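Clernar Home Help > Furniture and Finishes

Shiny patches on a matte tabletop, can they be fixed without redoing the whole thing?

Asked in April
Viewed 3656 times
3 answers

I refinished a big table for our dining room and used the Isah water-based clear coat in matte over a brown stain. It came out even and dull all over, the way I wanted. Now the spots where people sit are getting shiny, and there is another shiny patch where a tray gets slid back and forth. It doesn't feel sticky and there is no color coming off on the rag.
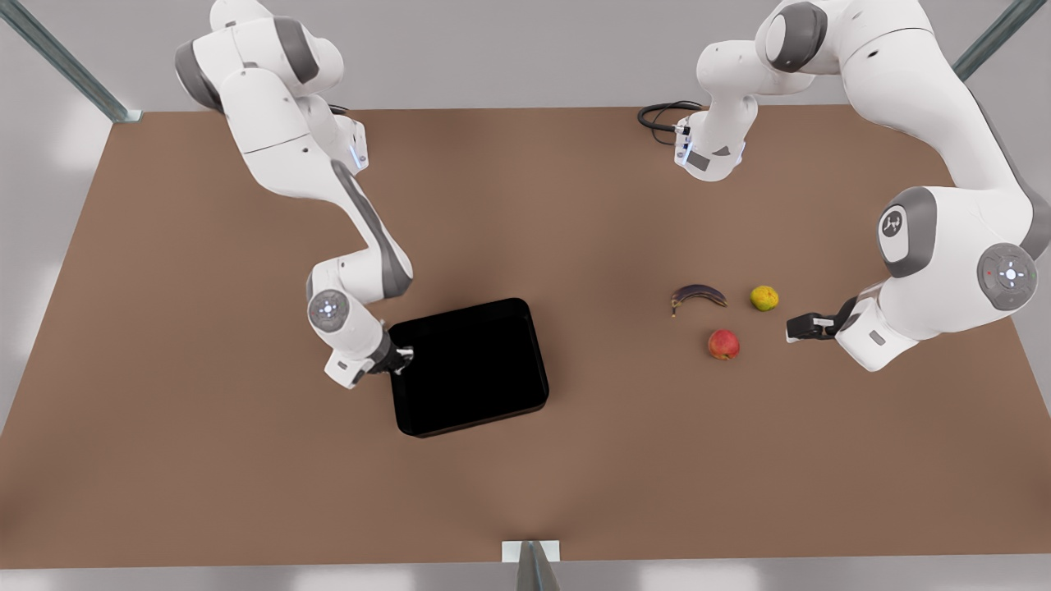
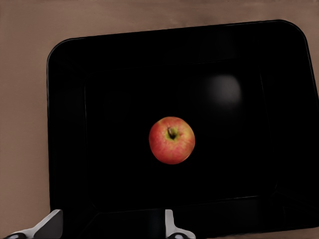 Brown tabletop in both, black tray in the second.

The shine is hard to see from straight above. It shows up in the evening with the lamp on, when you look across the table from a chair.

What I have tried so far:
Warm water and dish soap, no change.
A furniture spray that was already in the house (Tornaten, the lemon one). It made the whole table look shiny for a day and then it went back to patchy.
A white melamine sponge on one small area near the end. That area is now shinier than before, so I stopped.

I put on 2 coats and let it cure for 21 days before we used it for anything. I would like to avoid sanding down to bare wood again if I can. Can I just put another coat over the shiny areas? And does a matte finish always do this?

Tags: clear coat, matte finish, burnishing, tables

Answer 1 (accepted)

What you have is called burnishing. A matte clear coat is dull because it has a fine powder in it, the flatting agent, that leaves the surface very slightly rough. Sleeves, plates and rags rub the high points down and the surface gets smooth, so it reflects more light. Dirt has nothing to do with it, so soap won't help. The melamine sponge is a very fine abrasive and did the same thing your sleeves do, only faster.

Don't coat only the shiny areas. You will see the edge of every patch, and the patches will be a thicker film than the rest. Do the whole top in one go. You don't need to go to bare wood.

First get the furniture spray off. Most of those leave oil or silicone behind, and water-based finish will pull away from it in little craters (fisheyes). Wipe the top with mineral spirits on a clean white cloth, turn the cloth often, then do it again with a fresh cloth. Open the windows, and lay the used cloths flat outside to dry before you throw them out. Wait overnight.

Next, scuff the whole top by hand with 320 grit, going with the grain. Use light pressure. You want an even dull scratch all over and no brown dust. Brown dust means you are through the clear coat and into the stain. Be careful along the edges, where the film is thinnest. Vacuum and wipe with a barely damp cloth.

Then stir the can, and keep stirring. The flatting agent sinks to the bottom and packs down there. If you pour off the top of a can that has been sitting, you get something closer to satin, and the last of the can is so flat it looks chalky. Don't shake it. Put on one thin coat, keep a wet edge, and don't go back over places that have started to dry.

As for whether matte always does this, on a table, yes, sooner or later. Some brands hold out longer. If it bothers you a lot, use satin for the last coat. It starts out a little shinier so the rubbed areas don't stand out as much.

Comments:
Asker: Thank you. I didn't know about the stirring. I poured mine straight into a roller pan, so that could be part of it. Is the spray really a problem if I only used it once?
Answerer: Once is enough. Clean it, then test a small area on the end and let it dry before you do the rest.

Answer 2

I had the same thing on a desk and used a gray nonwoven pad (the very fine kind) dry, in long straight strokes. It took the shine off in a few minutes. You have to do the whole surface or it looks different from the rest. It came back after a few months where my arms go and I did it again. It does take a little finish off each time, so I wouldn't do it forever with only 2 coats on there.

Put felt on the bottom of the tray, too. Check it now and then for grit.

Comments:
Another user: Seconding the pad. Try it before you buy another can of anything.

Answer 3

Just use a tablecloth. We bought ours at the market in Esirau and have not looked at the table since. I also heard car wax works but have not tried it.

Comments:
Answerer 1: Please don't put car wax on a matte finish. It fills in the surface and makes it shiny, and then you have to strip it off before you can recoat.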